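I had been promised coffee and a robot, in that order, and got them the other way round. The lab at Tellden is up three flights of stairs, and by the time I'd got my breath back the researcher I had come to see was already talking. She asked me to leave her name out of this - the project is a joint one and she doesn't want to look as if she's hogging it - so you'll have to make do with "she".

The project is called Cusodwood, which nobody could explain to me, and it's a study of how two robot arms can be taught to pass things to each other. I said that sounded easy. She laughed quite a lot.

"Picking up is the bit people like to film," she said. "Passing is horrible. For a moment both arms have hold of the same thing, and if they disagree by a hair, one of them is pulling and the other one is pulling back."

The old way, as I understood it, was to fix a meeting point in the air and have both arms drive to it. It works nicely until the object is sitting a bit skew in the fingers, and then the second arm closes on a corner, or on nothing at all. What her group does is let the giving arm look down at its own grip and tell the other arm what it sees. The receiver then picks its own way in.

"So one of them is saying, I've got it by the sides, come from the top?" I asked.

"More or less! Only with a lot more numbers."

They teach it by hand first. A person steers both arms through a pass, over and over, and the software learns from the recordings. She reckons 90 good passes are enough to get one shape going, where the previous method, built on a package called Bistex, wanted a full month of fiddling. The part she's proudest of is the letting go. The giver waits until it feels the load shift, and only then opens.

I wondered about cups, spoons, my glasses. Soft things are still a mess, she told me, and anything shiny upsets the cameras. "Cubes I'd bet my lunch on. A bag of crisps, no chance."

There's a warehouse firm, Cosgrove, asking when they can have it. She's in no hurry. They have 4 more shapes to get through by March, and she wants the failures written up as carefully as the passes, which I rather liked her for.

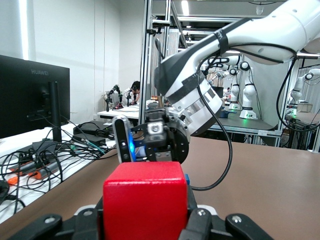 Waiting for the load to shift is fine with a cube, but I'd like to know what happens with something very light, wrote a reader on the Tellden page. We tried the same trick with empty cartons and the giver just hung on for ever. Did they set a time limit, or does the receiver give a little tug?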